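Soft-start and inrush limiters: questions we keep getting

Do I need a soft-start circuit on my bench supply?
Probably not. If the transformer is small and the fuse survives switch-on, leave it alone. Plenty of kits are sold to cure a problem the buyer never had.

My fuse blows at switch-on. Is it inrush?
It might be. It might also be a shorted rectifier or the wrong fuse. Check those first. Edem Ackah had one on his bench last January that three people had blamed on inrush, and it was a bad diode.

Will a thermistor do the job?
Sometimes. It starts at a higher resistance, warms up and lets the current through. Switch off and straight back on and it is still warm, so it does very little. Sellers tend to leave that bit out.

Is a relay bypass better?
It copes better with quick restarts, but a relay that fails to close leaves the series resistor cooking. I would want a thermal cut-out on it.

The Tomora board claims 2,000 starts. Do you believe it?
I'd like to see how they counted. Senyo Sowah asked and got a leaflet back.

How big should the smoothing capacitor be?
Smaller than the forum told you. Doubling it makes the inrush worse and rarely cures hum, which is more often bad earthing.

Can I test it on the mains?
If you have to ask, use a low-voltage supply of 6 volts or so and scale up on paper.
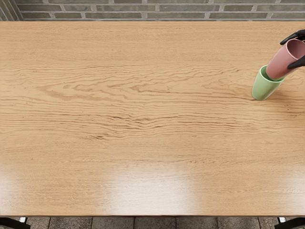 Paper won't catch everything either, so get someone who works on mains gear to look over the finished thing before it goes in a case.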